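News > Products > Hand-held Grippers

KANBERG – Irnen is now taking orders for the Wundton kit, a pair of hand-held grippers with mounted cameras for recording tabletop handling work. The kit goes to labs, integrators and small automation teams that want demonstration data from ordinary rooms without moving a robot arm into them.

Each kit has two grippers, one for each hand, along with a charging base, a carrying case and the recording software. An operator holds the grippers and does the task directly. Recordings from both hands are saved on a common clock and can be exported for training or replayed for review.

The Wundton kit is priced at $2000. A single gripper is $900, and current owners can trade in an older unit and pay $800 for a new one. Each gripper weighs 515 grams with the battery in place. Orders placed through Irnen or its distributor, Guzmán, start shipping in June.

Irnen's release testing centered on sorting mixed household and office items into and out of a tray. The items were chosen to differ in size and stiffness. Soft toys, small boxes, rubber pieces and stationery all went through the same session, and operators were told to work at their own pace.

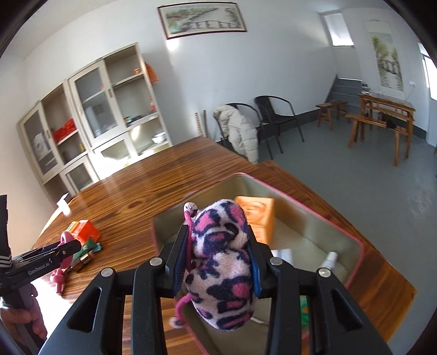
Sorting small items on a wooden table with hand-held grippers.

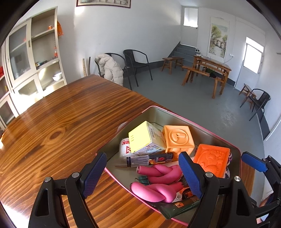

Page last changed: Saturday, 4:40 p.m.

Grip pads are sold separately in packs of four and can be changed at the bench with a small screwdriver. Irnen recommends new pads when the surface texture has worn smooth at the tip. Pads from the earlier kit do not fit.

The software runs on a standard laptop. It marks the start and end of each grasp, and the operator can correct those marks afterward. Sessions stay on the customer's own storage unless the customer chooses to upload them. An account is needed for updates but not for recording.

Guzmán will handle service and spare parts from its Kanberg workshop. The standard warranty is one year and covers the jaws, the trigger and the electronics. Pads and batteries are excluded. Customers who buy the full kit also receive a remote setup session, booked after delivery.

Irnen will show the kit at its Kanberg office on Saturday from 10 a.m. to 3 p.m. Visitors may bring their own objects to try, provided they fit on a tabletop. Parking is at the rear of the building.

Comments (3)

benchtop_kel
Is the $800 trade-in price per gripper or for the pair? We have two of the old ones and would want to swap both.

Irnen Sales
Per gripper. Send us both serial numbers and we will put them on one quote.

mroz44
Would like to see longer battery figures before we order. Also, please sell the charging base separately. Ours gets carried between two rooms all day and the old one cracked at the plug.

Contact: Irnen press desk, Kanberg | © Irnen. All rights reserved. | Back to top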